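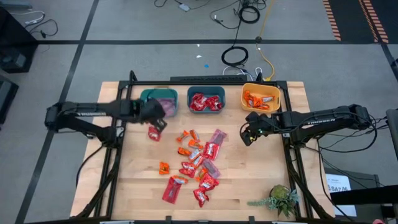

3. Ground rules for the sorting cell

3.1 Why we have rules

Our proposal said we would compare two ways of splitting a sorting job between two arms. It said very little about safety, except for one sentence promising that we would "follow standard practice." Our adviser wrote "which?" next to it in the margin, and this chapter is the answer to that one word. It took most of November.

The task is simple to describe. Small wrapped packets lie mixed in the middle of the table, and the arms move them by color into the bins along the far side. Orange goes right, red goes in the middle, and the purplish ones go left into the green bin. A packet weighs very little and a gripper closing on it is no great danger to anyone. The elbows are another matter. Both stick out past the sides of the table during normal work, over floor that a person might reasonably believe is theirs.

3.2 What we read

We started with the lab handbook, which covers robots on a page shared with the soldering irons. We then read the public summaries of the usual industrial robot safety standards. Those are written for machines that can lift an engine block, so a good deal of the advice (fencing, interlocked gates) would have cost more than the project and blocked the door. We kept the parts that carry over to a bench: decide where people may stand, limit speed when they stand there, make stopping easy, and write down what went wrong.

3.3 The rules as adopted

Rule 1. One person holds the stop button and does nothing else. Our first draft let the holder take notes as well. A pen and a stop button turn out to need the same hand.

Rule 2. The elbow zone is out of bounds while the motors have power. This covers the floor on both sides of the table, out to full reach. If you drop something there, it stays dropped until the end of the run.

Rule 3. Nothing goes into a bin by hand during a run. This includes helping. A packet that lands on the rim is recorded as a miss, however close it looked and however late in the evening it is.

Rule 4. Both grippers open and empty before a reset. The control script, which we named Clakov, checks the commanded gripper position only. A person has to check with their eyes that nothing is stuck to a finger.

Rule 5. One arm over a bin at a time. The middle bin is the shared one, and both arms want it. Marovent, our scheduler, gives it to whichever arm asked first and makes the other wait at its own side of the table.

Rule 6. Cables are walked before power-up. Each one is followed by eye from base to plug, with special attention to the loops near the elbows.

Rule 7. Every stop is logged, including the embarrassing ones.

3.4 How well we kept them

We ran 138 sessions under these rules and moved 2,608 packets. The log holds 19 stops. Most were Rule 5 cases, where Marovent had granted the middle bin properly but the waiting arm had been given a waiting spot that was slightly too generous. We moved the spot back and the problem went away. Two stops were for Rule 2, and both involved a member of this team walking around the table to get a better view of Rule 2 being followed.

Rule 3 was the hardest to keep. The log cannot show how often someone nudged a packet, for obvious reasons, so after session 103 we asked the stop holder to call out any hand that crossed the rail. The miss rate went up that same afternoon. We report both sets of sessions separately in Chapter 5 and ask the reader to trust the second one.

3.5 What we would change

Rule 4 should be done by software. The Hesel bench across the hall checks motor current before it allows a reset, and we could have copied that in an evening if we had asked them sooner.

Rule 6 needs a printed sheet. "Walked" came to mean "glanced at" by the end of the month - the initials in the log get noticeably faster.

We would also mark the elbow zone before the first run, at full reach. Our original boundary was paced out by the shortest member of the team with the arms folded, and it had to be redrawn once the arms were unfolded. The corrected measurements are in Appendix B, along with the blank stop log and the Uysal checklist we adapted it from.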